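Wornovthorpe Town F.C.

Wornovthorpe Town Football Club is a semi-professional association football club based in the market town of Wornovthorpe. The club plays its home matches at Fernell Road and is known as the Tanners, after the trade that once employed much of the town.

History

The club was formed by workers at the Hung tannery, who had been playing informal matches on the meadow beside the river. It joined the county league in its second season and spent most of its early years in the lower division. 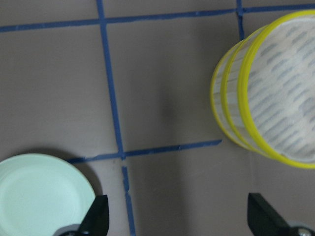 A first promotion came under the player-manager Stepan Zakharchenko, a centre-half who had arrived as a trialist and stayed for the rest of his career. He made 271 league appearances, which remains the club record. His side also reached the final of the county cup, losing 3-2 after extra time.

Relegation followed when the tannery closed and its annual grant to the club ended. Town dropped out of the league altogether for a season and played only friendlies, with the reserve side disbanded.
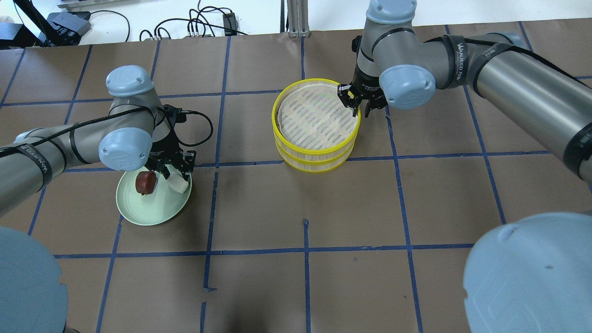
The club was re-formed as a members' society and readmitted to the lower division. Sinan Yurt was appointed manager the following March and won promotion at the second attempt, using a squad drawn largely from the youth section.

Ground

Fernell Road has a capacity of about 600, with a single covered stand on the north side. The remaining three sides are open, with hard standing behind a rail. The pitch slopes noticeably towards the river end - visiting sides have often complained of it - and was relaid after repeated flooding.

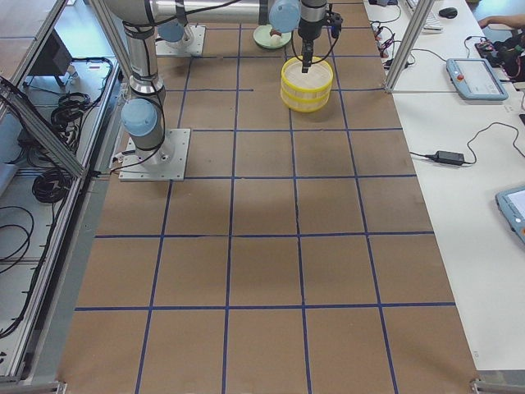
Floodlights were added later than at most grounds in the division. Before then, midweek cup ties had to kick off in the afternoon or be moved to a neighbouring club.

Colours and sponsorship

Town play in brown and white halved shirts with white shorts. The change kit is yellow. Plustik, a local packaging firm, has been the shirt sponsor since the club's return to the league.
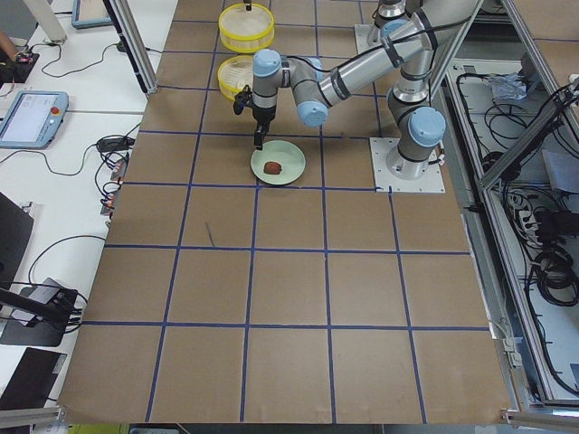 Rivalries

The main rivalry is with Hung Athletic, founded by former Town players after a dispute over match expenses. The two clubs meet each summer for the Fernell Shield, a pre-season match played at alternate grounds.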